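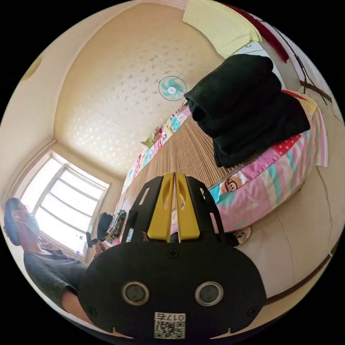 Negro y amarillo, con pegatina y código QR.

Una tarde de puertas abiertas en Gritum

Llevaba años usando las guías de lectura de Gritum para preparar las sesiones de nuestro club y nunca se me había ocurrido que detrás hubiera un edificio, con su escalera, su cafetera y su perchero lleno de abrigos. Cuando vi el aviso de la jornada de puertas abiertas me apunté esa misma noche, y el viernes me planté en Purba con una hora de adelanto (soy de las que llegan pronto a todo, qué le vamos a hacer), así que me dio tiempo a tomarme un café con leche y un bollo de anís en el bar de enfrente y a repasar las preguntas que me habían encargado las compañeras.

Para quien no las conozca, las guías de Gritum son esos cuadernillos que acompañan a una novela, un ensayo o una obra de teatro: resumen por capítulos, contexto histórico, personajes, temas y unas cuantas propuestas para comentar en grupo. Hay quien las mira con un poco de recelo, como si fueran una manera de no leer el libro. A mí me han servido sobre todo después de la lectura, cuando ya tengo mis propias manías sobre un personaje y me apetece que alguien me lleve la contraria.

La visita empezó a las cinco en la redacción, que ocupa la primera planta. Nos recibió una de las editoras, encantadora y con muchísima paciencia, porque en el grupo había dos profesores de instituto que preguntaban por todo - y yo, que tampoco me callo. Nos contó que el catálogo tiene ahora mismo 2609 guías y que las más antiguas se están revisando una por una, empezando por las de historia. Me interesó mucho esta parte. Una guía sobre un ensayo histórico envejece muy deprisa, nos dijo, aunque el libro siga siendo el mismo: aparecen cartas, se corrigen fechas, se discute lo que antes se daba por sentado, y el apartado de contexto se queda cojo.

También nos enseñó cómo se encarga una guía nueva. Quien la escribe tiene que leer la obra dos veces y entregar primero los resúmenes de capítulo, sin ninguna interpretación. Solo cuando están aprobados pasa a los temas. Si el libro supera las 300 páginas, se reparte entre dos personas y una tercera unifica el tono. Pregunté si eso no se notaba, y la editora se rió y me dijo que en las primeras se notaba una barbaridad. Tengo en casa una de esas, la de una saga familiar larguísima, y ahora entiendo por qué la abuela es una santa en la primera mitad y una tirana en la segunda.

Después bajamos a ver la colección Huklow, que era lo que más ilusión me hacía. Es la línea pensada para clubes de lectura, con letra más grande y márgenes generosos para ir apuntando. De cada título imprimen una tirada inicial de 750 ejemplares y luego van reponiendo según lo que pidan bibliotecas y librerías. Me dejaron hojear las pruebas de la próxima, dedicada a una novela epistolar que nosotras leímos el invierno pasado con resultados desiguales (media docena de entusiastas y el resto mirando el reloj). Las preguntas me parecieron mejores que las mías. Hay una sobre las cartas que no llegan a enviarse que pienso copiar sin ningún pudor.

A media tarde hubo una charla sobre Zidstead, el buscador que están preparando para reunir en un solo sitio resúmenes, análisis y fichas de distintas procedencias. La idea es que una escriba el título de un libro y le salga la lista de lo que existe, sea de Gritum o de otras casas. Me gustó que incluyeran a la competencia. De momento solo funciona con 100 títulos y se atasca un poco con los subtítulos largos, según reconocieron ellos mismos, pero confían en abrirlo al público en marzo. Uno de los profesores preguntó si habría algún filtro por edad de los alumnos y le contestaron que está en la lista de cosas pendientes. Yo pregunté por la poesía, que siempre es la hermana pobre, y me temo que va a seguir siéndolo una temporada.

Si tengo que poner una pega, la charla se alargó y nos quedamos casi sin tiempo para el archivo, donde guardan las primeras ediciones de las guías, grapadas a mano. Lo vimos a la carrera y con la editora mirando el reloj, la pobre. Me habría quedado allí un buen rato, leyendo las notas a lápiz de los correctores. En una ponía, con una letra preciosa: «¿De verdad hemos leído el mismo final?».

Al salir nos regalaron un cuadernillo a elegir y estuve dudando tanto que acabé llevándome dos, el segundo pagado, que conste. En el autobús de vuelta empecé el de teatro y se me pasó la parada.

Por si alguien se anima, la entrada es gratuita pero hay que reservar plaza desde su página, y conviene apuntarse al turno de las cinco, que es el que incluye el archivo. El edificio tiene ascensor por la puerta lateral. El bollo de anís del bar de enfrente, muy recomendable.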